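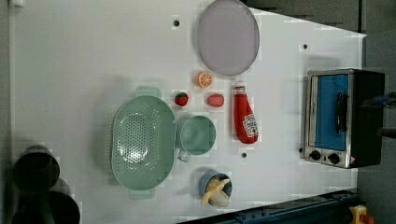
过家家厨房玩具的台面整理与清洁

适用范围

本页适用于Watbridge玩具图书馆702号厨房套组，也可供家庭整理同类玩具时参照。套组包括仿真食物、盘碗、沥水篮、锅、调料瓶和一台台式小烤箱。步骤按单人操作编写，一次完整整理需时38分钟，不含晾干时间。

一、准备

白色台面一张，浅色为宜，掉落的绒毛和碎屑容易发现。台面上如有安装孔，先用干棉签清一遍孔口，再擦台面。湿布直接抹过孔口会把灰带进去，之后很难取出。

其他用品：
超细纤维布两块，一干一湿
软毛刷一把，牙刷大小即可
中性洗洁精
浅盆一个
晾架或干毛巾
有盖收纳箱2个，一个放食物，一个放器皿
套组清单及铅笔

烤箱类带金属外壳的物件若是真家电，须确认插头已拔出并完全冷却后再动手。若是玩具，先取出电池。无法判断时按真家电处理。

二、全部摊开

将套组全部取出，平放在台面上，不叠放。大件先放，小件后放。器皿口朝上，便于检查内壁。

建议的摆位如下。圆盘靠台面远端，水果放在圆盘近侧。沥水篮放左侧，锅紧靠沥水篮。小碗放在近端边缘以内，留出一掌宽度。烤箱放右侧，门朝向台面中央，门前不放任何物件，以便开合检查。

摆位不要求精确，要求每次相同。位置固定以后，缺件一眼能看出来，不必逐项对照清单。Amerley Adjei最初按颜色摆，红色食物全部堆在一起，草莓和番茄类小件经常互相遮住，后来改为按用途摆放。

三、分类

按材质分三组，清洗方法不同，分错组会损坏玩具。

甲组，硬质塑料。盘、碗、锅、沥水篮，以及实心的硬塑水果。可水洗。

乙组，布料或填充物。毛绒类调料瓶、布制食物。不可浸泡，只做表面清洁。

丙组，带门、旋钮、电池盒或电源线的物件。不接触流水。

材质不明的小件用指腹轻压。压下后缓慢回弹的归乙组，不变形的归甲组。表面带颗粒纹理的水果也用这个方法判断，纹理本身不说明材质。

可剥皮的香蕉单独检查。先看皮与果肉连接处有无裂口，再看魔术贴或卡扣是否脱落。皮瓣向外翻开时不要用力压平，放入小碗，让皮瓣搭在碗沿外即可。有裂口的停止外借，放入待修袋。

四、清洗甲组

1. 浅盆注入38摄氏度温水，加洗洁精数滴，搅匀。
2. 先洗水果，后洗器皿，顺序不要颠倒。
3. 橙子切面上的瓣纹用软毛刷沿纹路刷，由中心向外。
4. 草莓叶片与果身相接处容易积垢，刷头斜置，轻刷一圈。
5. 沥水篮翻面，从背面向正面冲水。孔内残留物用牙签顶出，不用金属针。
6. 锅与碗用湿布擦内壁，手柄根部另擦一次。
7. 清水过两遍，甩去余水，倒扣在晾架上。

沥水篮晾干时斜靠，不平放。平放时孔内存水，装箱后会产生水斑。

五、清洁乙组

乙组不浸水。软毛刷先干刷，去除浮毛和碎屑，然后用拧干的湿布蘸少量洗洁精溶液点按污处，再用清水湿布点按一次。不来回搓，搓动会使绒面起球。

带布标或贴标的瓶子，标签部分只用干布。瓶盖与瓶身的接缝用干刷。

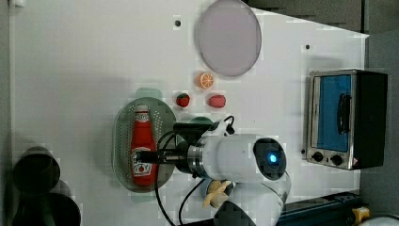 乙组未干之前不与甲组同箱。临时放置可借用沥水篮，瓶身顺着篮的长边平躺，篮底的孔有利于通风。放置前确认篮子本身已经干透。每隔一小时翻面一次，夜间可不翻，次日早上检查填充物内部是否仍有潮感。

圆盘在这段时间放回原位，盘内不放东西。形状相近的绿色器皿先不要套叠，待全部干透后由大到小叠放，每层之间垫一张纸巾。半透明的塑料器皿叠放时更易留下压痕，纸巾不可省去。

六、检查丙组

1. 关门状态下擦外壳正面。不锈钢表面顺拉丝方向擦。
2. 开门，检查门轴。门应能停在半开位置，自行落下的记录为待修。
3. 内壁用干布擦，四角用刷。
4. 旋钮逐个转到底再转回，有空转或卡滞的记录。
5. 警示标签只擦不揭。标签翘边时用透明胶压住四边，字迹不清的须更换。
6. 门把手用湿布擦后立即擦干。

旋钮不要拔下清洗。Ikora早期套组有两次因为拔旋钮导致轴芯断裂，维修由Sushil Joshi处理，更换周期较长。

七、清点与装箱

全部干透后，把各件放回第二节所述的位置，再清点一次。先清点后装箱，不要边装边点。

清点表按Foltatora编码填写，格式为套组号、组别、序号，例如702-甲-7。序号写在物件底部，用油性笔，字高不超过七毫米。毛绒件不写字，缝布条。

装箱顺序：
食物箱底层放硬塑水果，中层放干毛巾，上层放布制食物和调料瓶。
器皿箱底层放圆盘，其上依次为沥水篮、锅、小碗。
烤箱不入箱，单独套防尘袋，门用纸胶带固定一道。

箱盖扣合时如有阻力，打开重排，不可压合。箱外侧贴标签，写明套组号、整理人和月份。月份写法统一，例如“12月”，不写缩写。

八、常见问题

塑料表面发黏。多为洗洁精未冲净，重洗一次。重洗后仍发黏，属塑料老化，报废处理。

浅绿或浅紫色器皿泛黄。不可用漂白剂。轻度泛黄不影响使用，登记即可。

红色食物在白色台面上留下色印。湿布加少量小苏打擦除，并将该件单独浸泡两小时，观察水色。水变红的停止外借。此法仅用于甲组。

绒面有食物气味。放入密封袋，加小苏打一勺，封口摇匀，放置过夜后刷净。气味仍在的，交Philomena Quaye判断是否更换填充物。

小件滚落。圆形水果放置时以切面或平的一侧着台。两侧皆圆的，放在圆盘近侧，靠盘沿挡住。

收纳箱有异味。开盖通风一天，不喷香氛。

九、记录

整理完毕后在登记簿上写四项：套组号、缺件、待修件、整理人签名。缺件栏无内容时写“无”，不留空。待修件与待修袋内实物须一致，由Augustina Addo在每月月底核对。

Boersma收纳箱的替换箱盖放在储物间左侧第二层，领用后在同一登记簿末页签字。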